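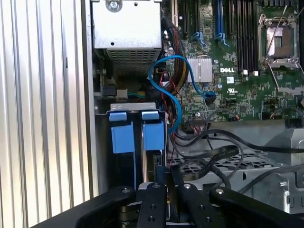 Moving the house backups off the desktop

November 2, 2023

The desktop in the back room has been doing two jobs for years. It is the machine I write on, and it also holds the only complete copy of the family files. I finally split those jobs, and these are my notes, mostly so that I can repeat the process when the next drive fills up.

Starting point

The data set is small by current standards: scanned tax records, photographs, a folder of recipes, and the mail archive from a provider that closed. I had been copying all of it by hand to an external drive whenever I remembered. The log file I kept next to the copies showed a gap from May to the end of summer. A backup with a gap that long is an archive of something I used to have.

I wrote down the requirements before looking at any software. Copies had to run without me. Old versions of a changed file had to stay available for a year. I had to be able to restore a single folder on a computer with nothing special installed, or at worst one small program. Cost mattered less than I expected once I priced the storage.

Naming

Every volume in this house gets a name, and the name goes on a paper label as well as in the file system. The new pair are Curka and Iltska. Curka sits on the shelf by the router and takes the nightly copy. Iltska lives at my office in a drawer and comes home on the first of the month. I used to name drives after their capacity, which stopped working the second time I bought the same size.

The schedule

Nightly copies start at 2 a.m. and write only changed files. The first full run took most of a night and part of the morning. After that a typical run finishes before I would have noticed it. I limit the transfer speed anyway, as the router gets unpleasant when saturated and the thermostat drops off the network.

Retention is daily for two weeks, weekly for a season, then monthly. Pruning runs separately from copying. I had them in one script at first and a failed prune marked the whole job as failed, so I ignored the warning for several days before reading it properly. Separate jobs, separate messages.

Exclusions

I spent more time on the exclude list than on anything else. Browser caches and thumbnail folders came out first. Then a virtual machine image that changed by a few bytes each day and was being stored again in large pieces. Then the sync folder for Llorente, the note program I use, which keeps its own history and had been backing up its backups. Dropping those cut the nightly volume to a small fraction of what it had been.

One entry was a mistake. I excluded anything named "temp," and I have a folder of temperature readings from the garden called temp. It is now called readings.

Test restore

I picked 222 files with a short script, restored them to an empty folder, and compared checksums against the originals. All but 5 matched. Those five were spreadsheets I had edited between the copy and the test, and the restored versions had the older dates I expected. I repeated the comparison from Iltska after its first trip home and got the same result.

Still open

The mail archive is in a format that only Clindetti reads well, and Clindetti has not had an update in a long time. I am converting it to plain text one year at a time. Attachments with accented characters in their names come out garbled, and I have not found the setting for that yet.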